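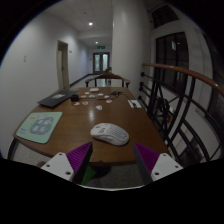 Senan Quinlan

Flancombe Facilitators' Circle
Minutes of the December meeting

Present: Wing-sze Chuang (chair), Ming-te Tsai, Sum-yee Yen, Chih-ming Tsang, Senan Quinlan (minutes)

Started at 7:10 p.m.

1. Last meeting's minutes

Accepted with one change. Ming-te did not "welcome" the silent opening. He said he could put up with it. I have fixed the wording.

2. The listening pairs trial at Cosgrove

Sum-yee reported on the trial with the parents' group at Cosgrove. People sat in pairs, one talked for four minutes, and the other said back what they had heard before giving a view. She felt the room was calmer by the second round, and several parents told her so on the way out.

Chih-ming asked how we would know if it was calmer or just tired. Sum-yee said she had been in enough tired rooms to tell. I asked if any of the people who disagree about the school schedule had been paired with each other. Mostly they had picked their friends. Wing-sze said that was a fair start. My own view, recorded at my own request, is that repeating your friend's opinion back to your friend does not test much.

The feedback form came up again. There were 47 forms returned, nearly all with the top box checked. The form asks "Did you feel heard?" and does not ask whether you heard anybody else. Sum-yee will add that question and bring a draft.

Agreed: run it once more at Cosgrove, with pairs drawn from a hat.

3. Zotik course

Ming-te had the flyer for the Zotik two-day course, "Deep Dialogue for Leaders." The cost is $900 a person. The group rate takes off $300 if four of us go.

Wing-sze is in favor. She thinks we have been teaching each other the same six exercises for years and could use an outsider. Chih-ming read the outline aloud and asked what "holding generative space" would look like to someone standing in the doorway. Ming-te said it meant leaving pauses. Chih-ming said he could leave pauses for free.

There was some back and forth here that I did not get down in full. Sum-yee pointed out that we had interrupted each other through most of it. We then tried the talking stone for the rest of the item, which did slow things down, though I noticed people held the stone and looked at the ceiling while planning what to say next. Same as before, only quieter.

Our account stands at $1694. No vote was taken. Wing-sze will ask Zotik for the name of a group that took the course over a year ago and is still using any of it.

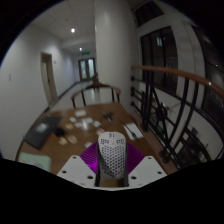
4. Zisivholm evening

The library at Zisivholm has asked us to host an open evening on the bypass. They called it a debate in the first email and a dialogue in the second. Wing-sze will find out which one they want. If there are to be two speakers at a podium and a show of hands at the end, it is a debate, and we should say so on the poster.

Sum-yee would like small tables. Ming-te worries that people who came to argue will feel managed. I agree with him - a person who is angry about a road has a right to be angry about it without being asked to breathe first.

Agreed: small tables, no stone, and an open half hour at the end.

5. Any other business

Chih-ming asked that the reading list be cut down. Everyone to send me one title they have finished.

Closed at 8:55 p.m. Next meeting at Ming-te's.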